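4.2 Open cubbies and the claim of "a place for everything"

Much of the advice literature on small bedrooms rests on one piece of furniture, the open cubby unit, and on one claim about it: that a grid of equal compartments makes people put things back. We went into this part of the study doubting the claim, and the home visits did little to change our minds.

The claim is usually traced to trade material and not to any measured result. The Rundau guide to compact rooms, which several of our participants had read, says that a divided shelf "teaches the household where things live." It gives no source. The Van Wijk report does offer a survey, but the survey asked owners whether they felt tidier after buying a unit, and people who have just paid for furniture and carried it up the stairs are poor judges of that. We found no earlier work that looked at what was in the compartments some weeks later and compared it with what the owners said was supposed to be there.

Our own procedure was plain. In each of the 30 households, the person who used the bedroom most was asked to name a purpose for every compartment of the unit. The interviewer wrote these down and did not comment. A second visit took place 12 weeks later, without the first list in hand, and the contents were recorded as found. Dayana Bedoya coded both sets of notes. An object was coded as "in place" if a reasonable reader of the first list would have expected it there. This is a generous rule. Where a participant had named a compartment "odds and ends," as many did, nearly anything counted as in place, and we return to this problem below.

Two things stand out in the notes. The first is that bedroom units do not hold bedroom things for long. Kitchen items drift in, food is set down on top, and round or bulky containers end up at the bottom where the weight feels safe. Figure 6 is a case of this mix: a green apple and a yellow oblong object on the top surface, a pink bowl in an upper compartment, a red and white can, and a larger round container in the same colors down in the bottom compartments, all a short step from the bed. Nothing in such an arrangement is out of order in a sense the unit itself could enforce. The grid accepts a bowl as readily as a sweater.

The second is that the top surface behaves differently from the compartments. Participants rarely gave it a purpose on the first visit – most did not mention it at all until asked – and yet it was in use in nearly every home on the second. Supporters of the open grid tend to leave the top out of their drawings. The Runby catalog, for one, shows it bare or with a single plant. We would treat any tidiness score that ignores the top surface with suspicion, our own pilot scores included.

A fair objection is that our rooms were small and crowded to begin with, and that no furniture could have done well in them. Beds took up much of the floor, and spare boxes and bags had been pushed onto whatever ledge was free. We accept this in part. But small, crowded rooms are exactly the ones the units are sold for, and a claim that holds only in large, half-empty rooms is not of much use to the people buying them.

We also tried the labeling kit sold under the Grureo name in a few of the homes. Labels were followed for some days, by the participants' own account, and then read as decoration. One participant had moved a label to match the objects, which we coded as in place under our rule and which shows how weak the rule is. A stricter one, fixed at the first visit and closed to vague names, would probably have given lower figures in every home. We did not apply it after the fact, as the first lists had not been collected with that in mind.

What remains is modest. Open units make objects easy to see, and several participants valued that. Whether seeing an object leads anyone to move it is a separate question, and our data do not support the confident answer found in the guides.

Figure 6. Cubby unit in a small bedroom, with mixed household items on the top surface and in the compartments.

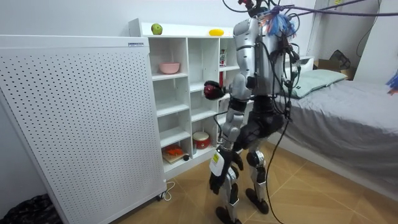 Does giving each compartment a named purpose keep a bedroom unit tidy?

There is little sign of it in our visits. Vague names such as "odds and ends" let almost anything count as in place, and labels were followed for only some days before participants stopped paying attention to them.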